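# 一瓣蒜要经过几道手

Brerisine的后厨早上六点开灯，炒锅要到九点多才上火，中间这段时间归切配。切配台靠墙，台面是不锈钢的，长度刚好够两个人并排站。先切的是当天用量大的菜：土豆、圆白菜、青笋、胡萝卜。蒜放在后面，等台面腾出来再弄。

这是一家做午餐的小馆子，在Alleston路靠菜市场的一头，门面窄，后厨比前厅深。中午卖盒饭和小炒，晚上八点收摊。我今年春天去了几次，本来想写他们的盒饭，看了几个早上以后，笔记里记得最多的是蒜。

蒜在这家的菜单上没有名字。蒜蓉油麦菜算一道，其余的菜都只是用到它：醋熘土豆丝下锅前要爆几片，凉拌三丝要一勺蒜泥，红烧的菜整瓣下去，炒肉末要剁碎的，蘸料碟里要捣出汁的。同一头蒜，拍、切片、切末、剁蓉、捣泥，出来的味道差得很远。切配的人要在炒菜的人开口之前把这几样都备好，分开放。

管这一摊的是Diệp Võ。她在这里做了四年，之前在一家面馆做过切配，再之前在家里做饭。她说话不多，问一句答一句，手上不停。

## 买蒜

蒜是从市场里一家叫Giáp的干货铺拿的，隔天送一次，和姜、干辣椒、八角一起装在编织袋里。账单夹在后厨门背后的夹子上，我翻过几张。有一张写的是蒜一袋，262块，旁边用圆珠笔补了一行“芽多，下次换”。

发芽的蒜能吃，只是芽尖发苦，蒜肉发空，拍下去没有水分。春天过后老蒜容易发芽，新蒜又还嫩，皮湿，辣味冲，放不住。所以五六月份拿货要挑。Diệp Võ挑蒜用手捏：整头捏着硬，底盘干，外皮一搓就响，就要；捏着有一瓣陷下去，多半里头已经干了或者霉了，整头放一边。

“一瓣坏了，旁边的也快。”她说。

紫皮和白皮她都用。紫皮瓣少，个头大，辣，做蘸料和凉菜；白皮瓣多，味道平一些，爆锅用。铺子有时候缺货，只送来一种，那就都用一种，炒菜的师傅自己在量上找补。独头蒜她不买，价钱高，剥起来确实省事，但是切片的时候太圆，按不住。

存蒜的地方是货架底层的一个敞口竹筐，离灶台远，离水池也远。蒜怕潮，也怕闷。她刚来的时候，这里的蒜是连塑料袋一起放在水池下面的，一周能扔掉小半袋。换到竹筐以后，扔得少了。冰箱里不放整头蒜，冷藏久了拿出来反而催芽。剥好的蒜瓣可以冷藏，装盒盖严，两天之内用完。

## 剥蒜

剥蒜没有一个公认最好的办法。我问过这一行的好几个人，得到的答案都不一样，每个人都觉得自己的快。

第一种是泡。整头掰开，温水里泡上一刻钟，皮吸了水，一撕就下来。好处是省指甲，坏处是蒜瓣表面湿，后面拍和切的时候打滑，爆锅也溅油。泡过的蒜要摊开晾，或者拿厨房纸吸一遍。做蒜泥不怕湿，可以泡。

第二种是摇。两个不锈钢盆扣在一起，或者一个带盖的罐子，蒜瓣放进去使劲晃，皮自己脱。干透的老蒜好摇，新蒜摇不开。摇出来的蒜瓣身上有磕碰，不能久放，磕过的地方过一夜发黄。

第三种是拍。刀面压上去，手掌根一按，皮裂开，捏着尾巴一抖就出来。这是中餐厨房里最常见的做法，剥和拍并成一步，适合本来就要切碎的蒜。要整瓣的时候就不能这么干。

第四种是切根。把蒜瓣底部那一小块硬的切掉，刀不切到底，留一点皮连着，顺势往下一拉，半边皮就带走了，剩下半边用拇指推。这个办法出来的蒜瓣最完整，也最慢。

Diệp Võ四种都用，看当天要什么。红烧用的整瓣蒜她切根，一瓣一瓣来。凉菜用的蒜泥，她提前泡上，腾出手去切别的。爆锅的直接拍。

市场里也有剥好的蒜米卖，真空袋装，价格比带皮的高出一截。她试过一段时间。袋子一开，味道是有的，放到下午就发黏，颜色也暗。她后来算过工钱，买蒜米和自己剥差得不多，老板让她自己定，她定了自己剥。备着的蒜米只有过节那几天用，那几天订餐的多，有一回中午出了300多份盒饭，两个人从头一天晚上就开始切。

剥下来的皮到处都是。蒜皮轻，风扇一开就走，贴在台面上、鞋面上、砖缝里。后厨的规矩是剥完蒜先扫一遍地再开风扇，写在墙上的值班表底下。我去的几次，有时候扫了，有时候先切后扫。台面上的皮好办，湿抹布一带就走。地上的沾了水就粘住，要用硬毛刷。Diệp Võ的做法是在手边放一个小盆接皮，能接住大半。

## 刀

Brerisine的后厨有五把刀。剁骨头的一把，厚背，没有人拿它切菜。片刀两把，一把归Diệp Võ，一把归另一个切配的小伙子。还有一把水果刀，一把开箱子的旧刀。

片刀是宽面的方刀，黑柄，柄上有铆钉。外行人看这种刀觉得笨，用惯了的人觉得一把够了。刀刃切，刀面拍和铲，刀背敲，刀根挖土豆的芽眼，从前还有人拿刀柄的尾端在碗里捣蒜。宽面的用处在蒜上尤其明显：蒜瓣平放，刀面盖住，往下一压，受力均匀，蒜裂成几块还连在一起。窄刀做这件事容易滑，压偏了蒜瓣会飞出去。

拍蒜的力气有讲究。轻轻一压，裂一道缝，适合炖菜，煮烂了还能捞出来。压到扁，适合切末。重重一拍，汁就出来了，味道立刻冲上来，要马上用。蒜的辣味是细胞破了以后才生成的，破得越碎越辣，放一会儿更辣，所以凉拌的蒜泥要早几分钟弄好，让它待着；爆锅的蒜下锅就熟，辣味留不住，剩下的是香味，弄早了没有用。

切片时她把蒜瓣平的一面朝下。圆的一面朝下会滚。新手切到手，多半是在切蒜的时候，原因很简单，东西小，又滑，手指离刀刃近，人又觉得这点活不值得专心。小伙子刚来那个月切到过两次，都在左手食指上。Diệp Võ教他的是指节抵住刀面，指尖往里收，刀不要抬得比指节高。她还让他切到最后一小截就别切了，拍扁剁掉，省那么一点没意思。

刀每天收工后擦干，挂起来。磨刀一周一次，用一块双面的磨石，先粗后细。中间觉得钝了，就在碗底上来回带几下，能撑到下一次。切过蒜的刀如果不擦，刀面上会留一层黏的东西，干了以后发黄，再去切水果，水果就是蒜味的。水果刀单独放也是这个原因。

## 砧板

砧板的事说起来比刀麻烦。

老一辈的厨房用木墩，厚，重，剁肉稳。木头的毛病是吸味、开裂、干得慢，潮天容易长霉点。家里用没什么，店里要天天洗天天晾，占地方。Brerisine开张的时候也有一个木墩，用到第二年夏天裂了，裂缝里洗不干净，换成了塑料的。

塑料砧板按颜色分，生肉、熟食、蔬菜各用各的。这里分得没有大饭店细，生的一块，熟的一块，菜的几块，墙上钉了一排钩子，用完冲洗干净挂上去，两面都能透风。有挂孔的板比没有的好用，立在墙角的板，贴地那一边永远是潮的。

老板买过一种叫Stillenel的厚板，一块86块钱，比菜市场里的贵一倍多，说是刀痕浅，不藏东西。用了一阵，刀痕还是有，确实浅一点。Diệp Võ对这块板的评价是太滑，蒜放上去站不住，要在底下垫湿布，再把表面用粗刷子刷几遍，刷毛了才好用。新板都有这个问题，用上两三个月，表面有了细密的划痕，东西就不跑了。再往后划痕变深，开始吃颜色，胡萝卜的橙、菜叶的绿、酱油的褐，洗过也还有一层底色。到了这个时候就快要换了。

什么时候换，各家标准不一样。有的店按月换，有的店用到中间凹下去。她的办法是用指甲去刮，刮得出东西就用刨刀刨一层，刨过两回就不要了。

去味的办法也多。蒜味最难去，粗盐搓一遍，温水冲，再用切开的柠檬擦，最后晾。有人用白醋，有人用小苏打，我看她用的是盐，柠檬只在有剩的时候用。不能一上来就用开水烫，板上有肉汁菜汁的时候，烫了反而粘住。先冷水冲掉，再用热水。塑料板也经不住常年滚水，会翘。翘了的板放在台上两头摇，切蒜片的时候声音都不一样，咚咚的。

手上的味道也难去。她切完蒜在水龙头底下冲手，手指在水池的不锈钢边上来回蹭，说是有用。小伙子试过，说没有。两个人现在各洗各的。

## 顺序

后厨里做久了的人，说的最多的词是顺序。

切配台上先切干净的、没味道的，再切有味道的，最后切辣的。反过来的话，中间就要洗好几遍板。土豆丝切出来马上泡水，不然发褐，泡到水清，再换一遍水。圆白菜丝和青笋丝不泡，切好装进方盒，叠起来，盖一块拧干的布。然后是胡萝卜，颜色会染板。然后是葱姜。蒜最后，蒜切完，板就该洗了。辣椒如果有，也排在这一段。

装丝的盒子用的是方的，塑料的，能一个挨一个码。圆盆中间有空隙，一排摆不了几个，还容易碰翻。这点她是到了这里以后才改的，在面馆的时候用的都是圆盆。盒子摆在台子靠身体的一侧，切好顺手往下一拨；也有时候台面摆满了，就近放在手够得着的地方。

丝切得多粗，看去向。炒的要粗一些，火大，细了就塌；凉拌的细，容易入味。盒饭里的丝最难办，出锅以后要在盒子里闷上一段时间，送到人手里是半小时以后的事，所以切得比堂食再粗一点，炒到八成就起锅。第一年没有人想到这一点，有客人打电话来说土豆丝吃着像泥，后来才改。

蒜在盒饭里的用法也跟着改。堂食的蒜蓉青菜，出锅前撒半勺生蒜末，香。盒饭里不行，盖子一闷，生蒜的味道跑到米饭里，整盒都是，办公室里打开，旁边的人有意见。现在盒饭里的蒜全部过油，炸成浅黄，捞出来沥干，青菜起锅的时候拌进去。炸蒜要冷油下锅，小火，一直搅，颜色比想要的浅一点就得捞，余温还会往深里走。炸过头的发苦，救不回来。蒜末下锅以前用清水冲两遍，冲掉表面的黏液，再挤干，炸出来是散的，不成团。

炸蒜剩下的油不倒，装瓶，拌面、拌凉菜都用它。前厅的凉面卖得好，我猜和这瓶油有关系，老板认为是因为他调的醋汁。

## 几个用量

我请Diệp Võ把几样常用的写下来，她写在送货单的背面，没有克数，用的是“瓣”和“勺”。整理如下，按家里两三个人吃的量改过，她看了，说差不多。

**醋熘土豆丝**：土豆两个，切丝泡水。蒜三瓣，切片。干辣椒两个。油热下蒜片和辣椒，蒜片边上刚变色就下土豆丝，大火，沿锅边下醋，盐最后放。蒜片切得薄了容易焦，她切的有硬币那么厚。

**凉拌三丝**：青笋、胡萝卜、圆白菜，都切细丝，加盐抓一下，挤掉水。蒜四瓣，捣成泥，加少许凉白开，放五分钟。醋、糖、一点生抽，加蒜油。拌好马上吃，放久了出水。

**蒜烧鸡腿**：鸡腿两只剁块。蒜一整头，切根去皮，保持完整。先用油把蒜瓣煎到表面起皱发黄，捞出来；再煎鸡块，加水和酱油烧到八成，把蒜放回去，收汁。蒜放早了会化掉，汤是香的，但是吃不到蒜。

**蒜蓉油麦菜**：蒜五瓣，剁蓉，分两份。一份下锅爆，一份出锅前撒。菜要沥干，锅要够热，从下锅到出锅不超过一分钟。

**蘸料**：蒜和小米辣一起捣，加糖、柠檬汁和鱼露，水一点一点加，尝着来。这一样菜单上没有，是她自己吃午饭的时候用的，熟客知道，会来要一小碟。

蒜泥她坚持用捣的。机器打的蒜蓉快，刀片转得急，打出来的发苦，颜色也容易变绿。蒜泥变绿不是坏了，天冷存放过的蒜碰到醋更容易这样，腊八蒜就是利用这个道理。能吃，只是客人看见绿的会退，所以凉菜的醋最后放。

捣蒜加一小撮盐，蒜不会乱跳，也出泥快。石臼重，放在地上或者垫着毛巾捣，不然台子跟着震。那只石臼是她从旧货摊上买的，48块，底部磨得很光，比店里原来那只木头的好用。木头那只现在装牙签。

## 下午

中午的高峰过去，两点左右后厨重新安静下来。地冲过一遍，盒子洗好扣在架子上，炒锅的师傅出去坐着。切配要给晚上再备一轮，量小，也不急，各人干各人的。

这个时候的蒜常常是坐着剥的。拿个矮凳，腿边放个盆，掰开、去皮、扔进碗里。早上赶时间，怎么快怎么来；下午可以挑，小瓣的、有斑的单独放，剁碎了用；大瓣的留给红烧。水瓶放在台子靠墙的那边，渴了站起来喝一口。有人在门口跟送菜的说话，声音传进来一半。

我问小伙子想不想去炒菜，他说想，师傅让他先把蒜片切匀。他拿一张切好的给我看，我觉得已经够匀了，他说不行，一头厚一头薄，下锅以后薄的那头先黑。他后来去请教Diệp Võ，她把他的刀拿过来看了看刃口，说先去磨刀，然后接着切自己的。

到了三点，土豆丝换第二遍水，圆白菜丝装盒，剩下的就是蒜。晚上点小炒的多，蒜片要比中午备得多，蒜末少一些，整瓣的够一锅红烧就行。

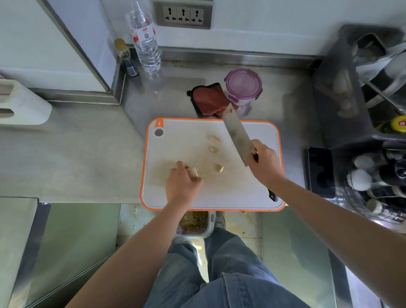 七月以后新蒜晒干了，皮好剥，Giáp那边的价钱也会往下走一点，Diệp Võ打算到时候多进两袋，腌一坛糖蒜，放在货架底层，竹筐旁边。坛子已经刷干净了，眼下先装着干辣椒。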